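Small Storage, Big Biscuits: the snack corner gallery

Hello again! I've been promising myself a proper snack corner since January, and after a very long evening of moving things from one surface to another (and eating a fair bit of what I moved) I finally have one. The idea is simple enough: one little chest of drawers, one tray, and everything for a tea break within arm's reach. I paid 700 for the drawers at Skarketti, delivery included, and Samuel still thinks I was robbed. I love them.

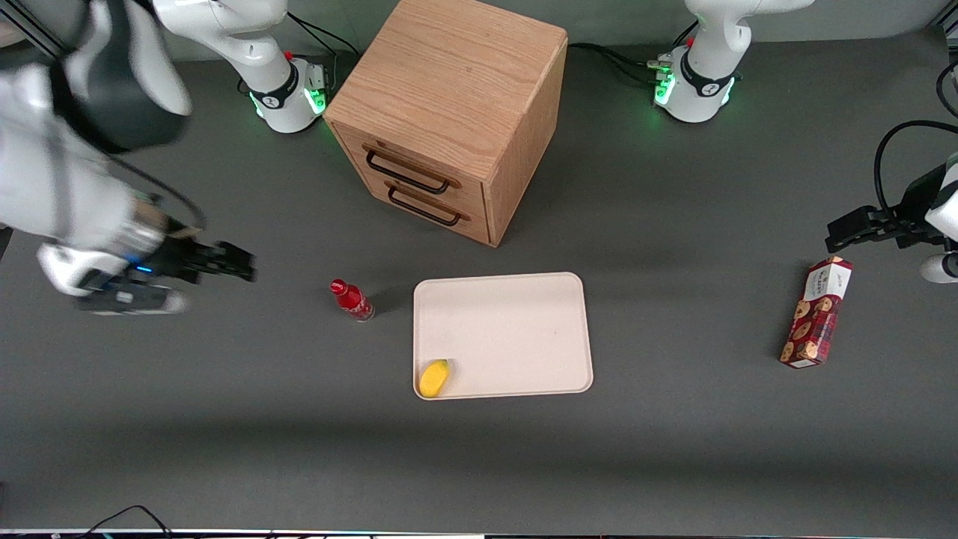 The two-drawer cabinet in light oak, with the cream tray and the biscuits out on the grey table.

I went back and forth over the handles for ages. Thin and dark won in the end, and I do like them against all that wood grain. Teabags are going in the top drawer, and the bottom one is for biscuits, which need the room. The tray is for whatever gets used every day, so fruit, mostly, and post I haven't opened. The little red bottle hasn't got a home yet. Suggestions welcome!
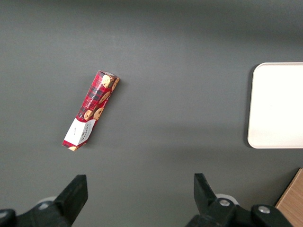
2 min read

Walkers chocolate chip shortbread, in the red tartan box. I can't walk past that tartan in a shop, I really can't, and the cookies printed all over it don't help. It's a long, narrow box, so measure your drawer before you get too excited. I allow 15 minutes for a tea break and it's never enough once one of these is open.

Drahomíra Vávra asked last time whether I'd thought of decanting everything into jars. I have, and I looked at a set of 25 from Skumis, but I'd miss the boxes. Next gallery will be the shelf over the kettle, once I've painted it.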